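Before you sign for a two-armed robot: a thread on the budget

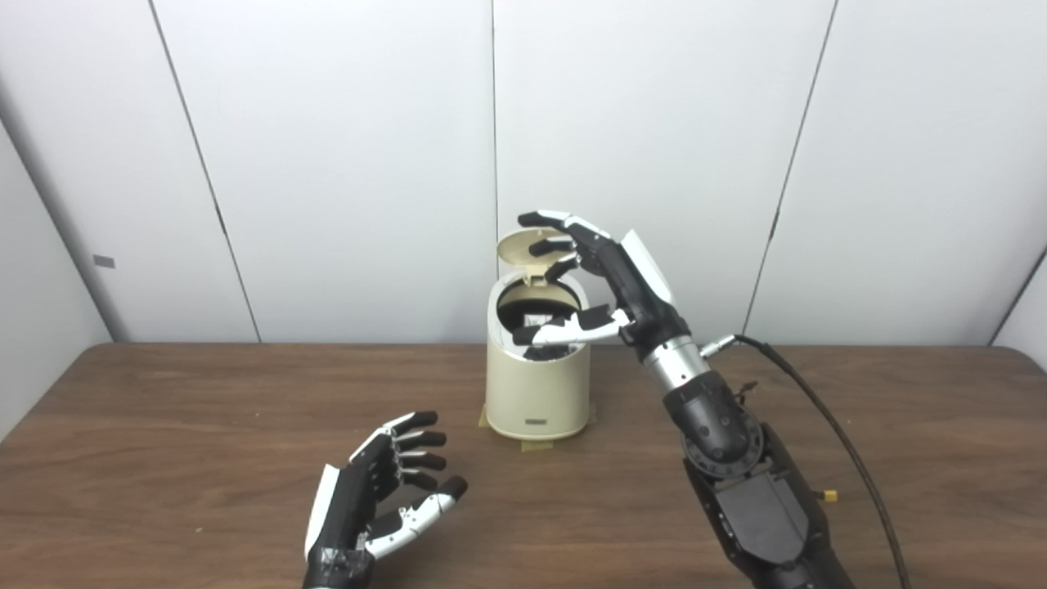 Embla Tangen
@emblatangen · October 22, 2019

1/ Our shop in Alanham has a quote from Holmgren for a pair of arms with five-figure hands and a six-figure total. Everyone wants to talk about the hands. I want to talk about page four, where the support contract lives.

2/ The task they keep putting in front of buyers is a small trash bin with a flip lid, tape on the table and all. Fine. I have nothing against bins. I'd like the price per bin.

3/ So I asked. The answer was that it "depends on utilization." Everything depends on utilization. My lease depends on utilization and the landlord still gives me a number.

4/ What the quote covers: arms, hands, controller, 3 days of training. What it leaves out: table, enclosure, spare fingers, cabling, and whoever is going to stand there when it stops.

5/ Spare fingers. Ask about them early. Holmgren's lead time is 21 days. Akov wouldn't put one in writing. I now have a line in the spreadsheet called "fingers" and my accountant has called me about it.

6/ Look at the cable looping out from the wrist. A cable that moves is a part you'll buy again. Put it under consumables and ask what the replacement costs with labor.

7/ Valter Haugland, who bought from Grasetti in July, told me his add-ons came to roughly 50 percent of the hardware price. He'd planned on 23. He isn't sorry he bought it. He is sorry he signed before the electrician came by.

8/ Also: do you need fingers? A plain two-jaw gripper costs a fraction as much, and most of what we move is boxes. I've asked all three vendors to name one job on our floor that a gripper can't do. One replied with a brochure.

9/ Things I want in writing before any deposit: price of a replacement hand, hours of downtime they'll cover, who pays shipping both ways, and what happens to the software if we skip a year of support.

10/ And a trial on our own parts, at our own bench, with our own people running it. If that costs extra, I'll pay for it. Cheaper than finding out in year two.

11/ Current status: no deposit, quote expires end of the month, sales rep says he can "probably hold the price." Asked him to put that in writing too.

Recent from Embla Tangen
Leasing vs. buying: my math, with the mistakes left in
What the Akov service plan leaves out
Used conveyors, and why I drove to look at one
Questions for your electrician before the crate arrives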